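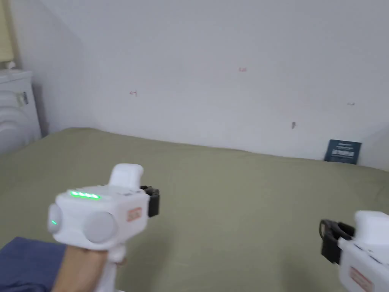 Ticket: Sessions rejected for "hands out of step" on the green-sheet bed

Status: Solved, kept open for one follow-up
Product: Huvora handheld gripper pair, with the Plemelon upload app
Site: Noguchi guest house, Motport
Opened by: Hinata Iwasaki, housekeeping lead
Assigned to: Abílio Loureiro, Huvora support

Hinata Iwasaki, 9:10 am

Good morning, and thank you in advance to whoever gets this. I'm going to write a lot, I'm afraid, so please get yourself a coffee first.

We're one of the houses recording bed work for the linen robot. We've been at it since the beginning of August and we're supposed to reach 1,000 accepted sessions before the robot comes to us for its trial. Most of my team had never held anything like your grippers before and they've been very good sports about it. As of last night Plemelon shows 262 accepted, which I was proud of until I scrolled down and saw the rejected list. There are 56 in there and nearly every one has the same note: "Hands out of step. Left and right timing do not match."

What I can tell you is that the people doing the sheets are doing them properly. I stood and watched a whole run. We start with both grippers held out over the mattress, pointing in toward the sheet, left one and right one, just as your starter sheet asks. The row of four lights on top of the left gripper is bright green. Then we pinch, lift, pull toward us, smooth, and finish back at the starting position. The recording saves, the app says thank you, and a while later it tells us it's no good.

It happens most often on the bed with the olive-green sheet. My own guess was that the camera doesn't like that green, and I was ready to go buy something else, but sheets aren't free and I thought I'd better ask you before I spend the money.

One more thing, and it's the real reason I'm writing instead of just grumbling. Recording time counts as work time for us, but the house gets credited by accepted session. When something is rejected, the person who did it sees their name next to a red line. Isamu Tsuji has been making beds for longer than I've been tying my own shoes, and he came to me yesterday quite upset and asked if he was doing the corners wrong. I told him no. I'd like to be able to tell him that with something behind it.

Abílio Loureiro, 10:02 am

Hello Hinata, the coffee was a good suggestion, thank you. Long tickets are a gift compared with the ones that say "broken."

Let me take the sheet first so you can keep your money in your pocket. The color of the sheet has nothing to do with this message. "Out of step" comes up when the clock in the left gripper and the clock in the right gripper disagree by more than the app will put up with. It compares the times only. It doesn't look at the picture at that stage, and it certainly doesn't look at corners. Please pass that along to Mr. Tsuji today if you see him, and tell him I said so.

Four green lights mean the gripper is awake, charged, connected and recording. They don't say that it agrees with its partner. I can see how anybody would read them that way, and I've written it down for the people who look after the starter sheet.

Could you help me with a few things?

1. Where do the two grippers charge, and do they come off the charger together?
2. Who opens Plemelon, and is it opened before or after the grippers are switched on?
3. Is there one pair that always goes to the green-sheet bed?
4. Could you send me the log from one rejected session and one accepted session by the same person? In the app it's under the session, then "Share with support."

No need to stop recording in the meantime, unless the team would like a break.

Hinata Iwasaki, 11:45 am

I told Isamu. He said "hm," and then he went and made a bed so tight you could have played drums on it, so I think he's pleased.

Your questions. We have two pairs. The first charges in the linen closet and comes off the shelf together. The second pair is the one for the green bed, and I had to ask around about that one. My husband Junpei works the early shift and he fills in the rest: there's only one free outlet on that side of the room, so he charges the right gripper there overnight and the left one in the office. In the morning he switches on the left one when he passes the office, does the breakfast trays, and switches on the right one when he gets to the room. He thought he was saving everybody time, bless him. He's asked me to say that he read the starter sheet (I have my doubts).

The app gets opened by whoever is first. Sometimes that's between the two grippers being switched on and sometimes it's after. We've never had a rule.

I've shared the two logs, both from Isamu.

Abílio Loureiro, 1:20 pm

Please tell Junpei that he has found something for us, and that I'd probably have done the same with one outlet and a stack of breakfast trays.

The logs are very clear. In the accepted session both grippers were switched on close together and the app set both clocks at once. In the rejected one, the left gripper had been running for 19 minutes before the right one joined. The app had been opened in between, so it set the clock on the left gripper, decided the job was finished, and never went back for the right. After that the right gripper ran on its own time for the whole morning. Every session from that pair would be rejected until somebody restarted things, no matter who was holding them.

That should be fixed on our side, and I've passed it to the app team as a fault. Until they get to it, this order will keep you out of trouble:

1. Close Plemelon completely on the phone.
2. Bring both grippers of the pair to the bed.
3. Switch on the left gripper and wait for its four green lights.
4. Switch on the right gripper and wait for its lights as well.
5. Open Plemelon and choose "New pair," even if it offers you the last pair.
6. Hold the two grippers side by side, close both jaws together, open them together, and wait for the double buzz.
7. Record one short session and check that it says "Timing OK" before carrying on with the day.

If one of the grippers goes back on the charger, even for a few minutes, do it all again from step 1.

Hinata Iwasaki, 3:35 pm

We've done it with the second pair on the green bed. Double buzz, "Timing OK," and then Isamu did a run of his own and I did one too. Waiting on the acceptance now.

While we wait I'd like to ask about the sessions we've already lost. Can they be rescued? Yoshinori Nomura, who manages the house, has been looking at the numbers every evening, and this week he asked me if some of the team should stop recording and leave it to the ones with the best scores. I didn't like that at all. The younger ones are quick with the app, but the people with the most red lines are the early shift, who get that pair straight after Junpei has set it up. The ones who know the most about beds were coming out looking the worst.

I'll be frank with you, since you've been kind. Some of my team are worried about what the robot is for. Nomura has promised in writing that it will do the pulling and lifting on the heavy mattresses and that hours stay as they are through the trial. I believe him, and I've also asked him to say it again in front of everybody. But it's hard to ask a person to teach a machine their own job and then have the machine's app tell them they did it badly. They need to know that the number beside their name means something.

Abílio Loureiro, 4:15 pm

That's a fair thing to say, and I've copied the whole paragraph into the note for the app team instead of trying to put it in my own words.

On the lost sessions: the recordings are still there. Rejection only hides them. Since the right gripper was off by the same amount all through each morning, we can shift its times and run the check again. I've asked for this on all 56. I can't promise every one, as a few may have been rejected for something else, but the ones with only the "out of step" note have a good chance.

I've also had the names taken off the rejected list for your house. You'll still see the sessions and the reasons. If Mr. Nomura would like a letter from us explaining that the rejections came from the clocks, I'm happy to write one that he can pin up.

Hinata Iwasaki, 4:50 pm

Yes please to the letter. He'll pin it up by the kettle, where people read things.

Both of this afternoon's sessions were accepted. Junpei has moved the second pair's chargers to the linen closet with an extension cord, and he's taped your seven steps to the inside of the door. He added an eighth one about breakfast trays that I've asked him to remove.

Abílio Loureiro, 5:05 pm

I'd leave the eighth one up.

I'm marking this as solved and keeping the ticket open until the recheck is finished, so you can reply straight to it. Please leave the hidden sessions where they are in Plemelon for now and don't delete any of them. I'll write again when I have the list.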